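Workshop news: door locks and latches at Stovevau

The electric latches on the tool cupboards at Stovevau are being replaced over December. They went in when the building opened and several have started sticking, mostly on the cupboards nearest the roller door where the dust gets in. Members will have seen the handwritten signs on cupboards 7 and 11. Please don't force these two. The hinges on 11 have already been bent once and we'd like to keep them.

Trestovon has quoted for new latch plates and wiring, and the quote came in under what we set aside. Work starts at the Long Street end and moves towards the kitchen. Expect cupboards to be open and unlocked during the day while this goes on, so anything valuable should go home with you or into the office.

Key tags will need to be programmed again. Bring yours to the front desk between 8 am and 11 am and leave it for 15 minutes. Old grey tags can't be carried over and will be swapped for a new one at no charge. 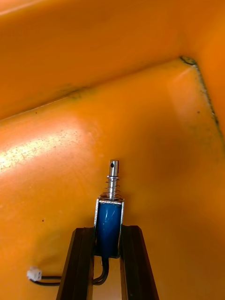
Any working parts taken out of the old cupboards will go in the spares drawers next to the lathe, and members are welcome to use them in their own projects. Write what you take in the book.

The Skurker shed is not part of this job and stays on its padlock. The code for it changed last month, so ask at the desk if yours no longer works.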